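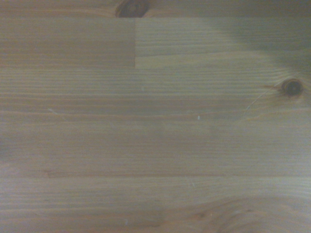
Visit to the Tunstall workshop, Odgate

We went to Odgate in March to see how Tunstall is using small robot arms, and to find out what it would cost us to set up something similar at Giltari. Our current packing line is done by hand and the lease on the building comes up next year, so the timing made sense. The drive was longer than expected and we got there at 10:30, half an hour late.

Tunstall makes wooden fittings for kitchens and shops. The part we came for is the sorting and packing area at the back, where two arms pick small parts out of trays and put them into cartons. They were bought through Dilden, the same supplier that quoted us last fall. Each arm has a small camera at the wrist. Before a shift, the operator moves the arm over the bare worktop and checks the picture on a screen next to the bench. If the lens is dirty or the light has changed, that is when they find out.

The benches are made of glued wooden board. I asked why they had not gone with steel or a plain white top, and the production manager said the boards came from their own stock and cost them almost nothing. Knots and glue lines do show up in the camera view. Early on, the software sometimes took a dark knot for a part and sent the arm down to pick it up. Dilden fixed most of this during setup, but it took extra days, and those days were billed. If we go ahead, I would budget for matte tops in one color from the beginning.

Lighting was the other point that came up several times. Tunstall had left the old ceiling lights in place, and they get shadows at the corners of the work area. They have since priced a light bar for each bench. The figure was $3,011 for both, including brackets and wiring. It was not in their first budget at all.

On running costs, they were open with us. The arms themselves have needed little attention. What wears out is the finger pads and the cables near the wrist. They keep spares of both on a shelf by the door, and the manager advised us to order these along with the arm, as delivery took several weeks when they ordered them separately. The service contract is paid yearly and covers remote help, but a site visit is extra.

Training took longer than the quote suggested. They logged 64 hours of staff time before the first arm was left to run through a full shift. The second went faster. None of that time was in the quote, and they had to pay overtime to keep orders going out.

We also looked at floor space. Each bench takes up more room than the drawing shows, mainly for the carts that bring the trays in and take the cartons away. I measured the aisle and we would have to move our label printer and one rack. The air line at Giltari is on the wrong side of the room too – I still need a price for that.

After lunch we sat down and went through our own quote line by line. Still to ask Dilden before the next budget meeting:

Are setup days capped, or billed as used?
Is the spare parts kit included in the price of the arm?
Can we rent one arm for a trial before buying?
What does a site visit cost outside the service contract?

We left at 3:15. Tunstall has offered to let our shift lead spend a day there, and I have said yes to that.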